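Textile Care for Small Collections - notes for session 6

Hi everyone! I'm typing these up from my own scribbles, so if something looks odd, come and ask me at the start of next session. Last time we got through fiber types (cotton, linen, wool, silk and the synthetics) and I promised we'd get to folding, which I could talk about all day.

So, folding. Most of the damage I see in small collections comes from a fold that sat in one place for years. The threads along the crease get bent, dust settles in the line, and one day you open the thing up and it splits right there. I had a tablecloth come to me in May that had been in the same drawer since 2000, folded in half and in half again, and you could have torn it along the lines like a sheet of stamps. What a shame - it was a lovely piece of linen!

If you can store a textile flat, store it flat. If you can't, roll it. If it won't roll (anything with sleeves, mostly), fold it as few times as you can and pad every fold with a sausage of crumpled acid-free tissue. Then refold along different lines twice a year. Put it on your calendar or you won't do it, I know I don't.
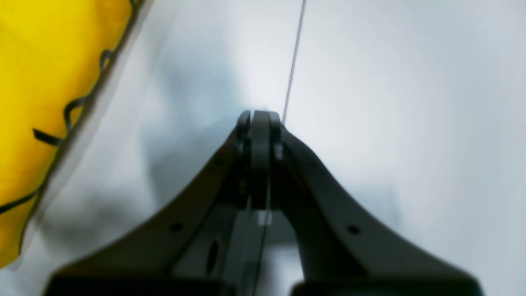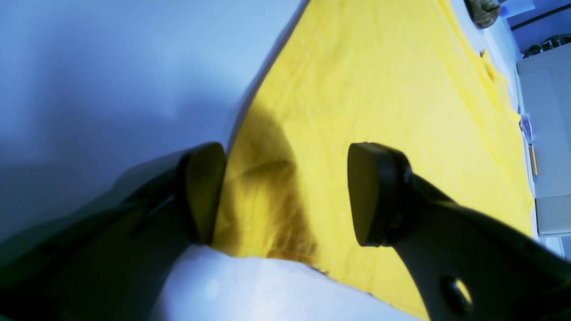
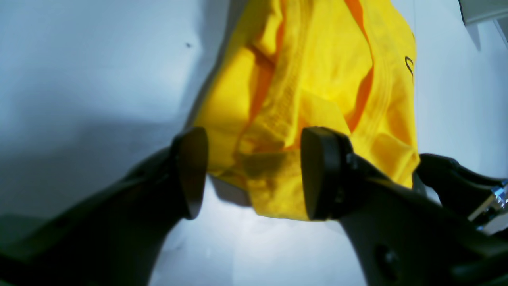

Now for tissue. There are two kinds you'll run into, buffered and unbuffered. Buffered tissue has something alkaline added to it, and it's fine for cotton and linen. Keep it away from wool and silk, which don't like alkaline conditions. If you only want to buy one kind, get the unbuffered and use it for everything. Genowefa Ziółkowski asked me whether ordinary gift wrap tissue would do for a while. Please don't! It's usually acidic and it yellows, and the colored ones can bleed if the room gets damp.

Boxes: the Lemell ones in the supply cupboard are the right depth for christening gowns and baby clothes. The Hosiris ones are longer and better for adult shirts. Don't stack textiles more than 2 deep in either, and put the heavier one on the bottom. Label the outside in pencil so you're not opening the lid just to see what's in there.

Lifting is where people get nervous. Slide a clean board or a piece of sheeting under the whole piece and move that, so the fabric isn't carrying its own weight. Take your rings and bracelets off first, and your lanyard too.

For next time, read the chapter on light damage and bring a cotton item from home that you don't mind practicing on. A pillowcase is great. I'll bring tissue for everybody, but bring your own pencil.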